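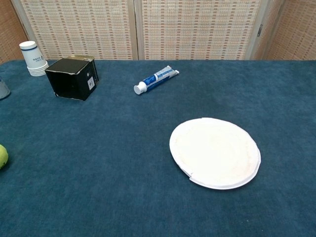
Tillumon Robotics Club — bench check before pick-and-place runs
Checked by: Vimala Murthy, Friday, before first run

1. Carpet flat, edges down. OK. There is lint on it again. The team says lint doesn't bother the software. I'd like to see a log that shows that.

2. Test objects match the run sheet. PASS WITH COMMENT. The paper plate has a nick in the rim and stains in the middle. Swap it, or write down that you trained on a damaged one.

3. Toothpaste cap screwed on. OK.

4. Black box, corners and label. OK. Scuffed at the bottom, no sharp bits.

5. Round objects can't roll off. FAIL. A tennis ball loose on a table with nothing to stop it will end up underfoot. Fit a stop strip.

6. Screen stable, hinges tight. OK after I pushed on it. Push on it yourselves too.

7. Emergency stop tested at full speed. NOT SHOWN. I was told it worked in September. Show me.

8. Speed limit set in Demari controller. OK, 53 percent.

9. Success rate claim. The poster draft says 90 percent over 561 grasps. Who decided what counted as a grasp? Dropped objects have to be in the total — all of them.

Items 5 and 7 to be closed before anyone powers the arm. Recheck at 4:15.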